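Notes from the simulation open day at Clundcombe, Saturday, May 30, 2020

I drove up with Mihret Demissie for the open day at Vundholm, who make a physics simulator for mobile and fixed robots. We have been running an older package for our course work and the license comes up for renewal in August, so the trip was mostly to see whether switching is worth the trouble. Doors opened at nine. Visitors were let in by time slot and everyone wore a mask. Parking was in the field behind the main building, and the walk back to reception is longer than the map suggests.
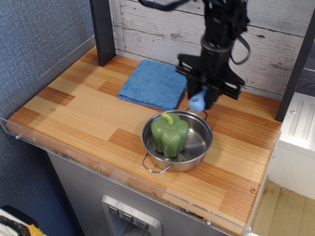
**Mobile Robotics Teaching Group**

## Morning talk

Itziar Cuesta gave the opening talk. She leads the solver team and kept it practical. Most of the hour went to contacts: what the simulator does when a wheel touches the ground, when two bodies rest on each other, and when a thin part is pushed into a thick one. The default time step is 4 milliseconds. She recommended 2 for anything with legs and said not to bother going lower until the masses in the model have been checked, as wrong masses are the usual cause of a robot that shakes itself apart.

She showed a four-legged model walking up a ramp with three different friction settings. At the lowest one it slid back down to the start. The same file was on the shared drive for visitors and I have copied it to ours, in the folder with the ramp exercises.

Someone asked about soft objects. Cloth and foam are in the test branch and are slow. She would not give a release date.

## Building a model from nothing

The second session was hands-on. We each had a desktop machine and a printed sheet with ten steps. Amanuel Alemneh ran it. You start with an empty world, add a floor, add a body, then attach joints and motors from a list on the left. Sensors go on last. I had a two-wheeled robot with a distance sensor driving in circles before the coffee break, and Mihret had hers following a line.

Points I wrote down:

- Models are saved as plain text, so they can go into version control and be compared line by line.
- Controllers can be written in C++ or Python. The Python one needs its path set by hand on Windows.
- Imported meshes come in at the wrong scale if they were exported in millimeters. There is a box to tick, on the second tab.
- Undo does not cover changes made while the simulation is running. I lost a gripper this way.
- Collision shapes are not made automatically. Use boxes and cylinders where you can.

The library of ready-made robots is smaller than what we have now. It has the common wheeled ones, a few arms, one humanoid and a blimp. The Polák rover that we use in the second term is missing. Amanuel said it could be rebuilt from the maker's drawings in an afternoon. I would allow two days.

## Speed

Abenezer Gebretsadik had a bench at the side of the hall with a timing comparison. His test world had 100 small wheeled robots in a walled square, each with its own controller. With the display on it ran a little slower than real time on the laptop he had with him. With the display off it went well past real time. At 150 robots the laptop fan got loud and he stopped the run.

For our purposes this is plenty. We have never put more than a dozen robots in one world, and the student machines are better than his laptop.
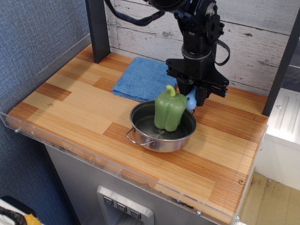 *Arm and steel pot, with the light-blue piece at the gripper.*

## Afternoon

Lunch was sandwiches in a bag. After that there was a short talk from Nikau Kingi of Trikison, who use the simulator to plan routes for warehouse carts. Their problem is that the real floor is uneven and the simulated one is flat. They now add a random height map to the floor and train on a new one each night. He put up the settings file, which was useful, and left it up long enough to copy down. The noise on the wheel encoders matters more than the floor, in his view, and they got it wrong for most of a year.

The last hour was open questions. Several people asked about running without a display on a remote server. It works on Linux, with camera sensors turned off. With cameras on you still need a graphics card in the server. We would have to ask our computing office.

## Licensing

Teaching licenses are per room, not per seat, and cover home use by enrolled students. There is no charge for the first term. The assistant desk could not tell me what happens to saved worlds if the license lapses, and I have written to ask.

## To do before August

- Rebuild the Polák rover and check its turning circle against the real one.
- Convert the line-following exercise and have Mihret run it on the lab machines.
- Try the Python controller on the old Windows laptops.
- Ask the computing office about the server.

The handouts from both sessions are in the blue folder in the office. The recording of the morning talk is supposed to go up on the Vundholm site within a couple of weeks.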